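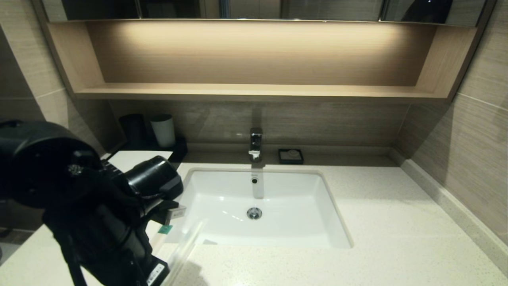

Waschplatz mit Spiegelschrank, darunter die beleuchtete Nische

Quarzplatte im Bad: Kalkränder, womit geht ihr ran?

oderska_O, 27.04.2020
Hallo zusammen, wir wohnen seit November in der Wohnung und haben sehr hartes Wasser. Rund um die Armatur bilden sich Ränder, die mit Spülmittel nicht mehr weggehen. Der Vermieter (Herr Zakharchenko) sagt, bloß keine Säure. Was nehmt ihr?

Hnat_Z8
Zitronensäure, stark verdünnt, kurz einwirken lassen, gut nachspülen. Mache ich bei unserer Platte alle 2 Wochen, bisher ohne Schaden.

stelmakh.v
Würde ich nicht machen. Das Harz in der Platte kann mit der Zeit matt werden, und das bekommt man nicht mehr poliert. Lieber nach dem Duschen trocken wischen, dann entsteht der Rand gar nicht.

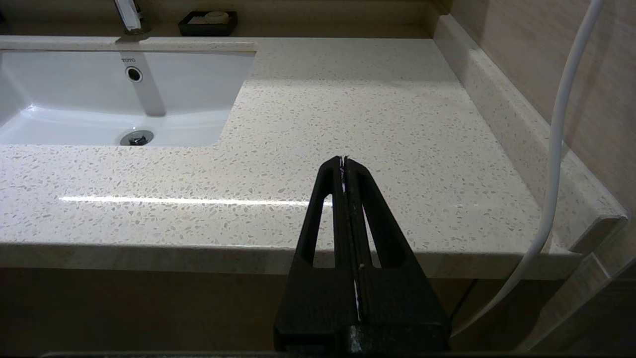

Die Platte aus der Nähe, weiß gesprenkelt

Hnat_Z8
Fünf Minuten machen da nichts matt. Bei Marmor gebe ich dir recht, Quarz ist etwas anderes.

bilyk_alex
Kommt auf den Hersteller an. Bei uns (Lysenko) steht in der Pflegeanleitung pH-neutral, sonst keine Garantie. Frag den Vermieter nach dem Zettel.

oderska_O
Den Zettel hat er nicht mehr. Ich probiere es erst mal mit einem feuchten Mikrofasertuch und wische abends trocken.

stelmakh.v
Und die Silikonfuge am Becken nicht vergessen, dort sitzt der Kalk zuerst.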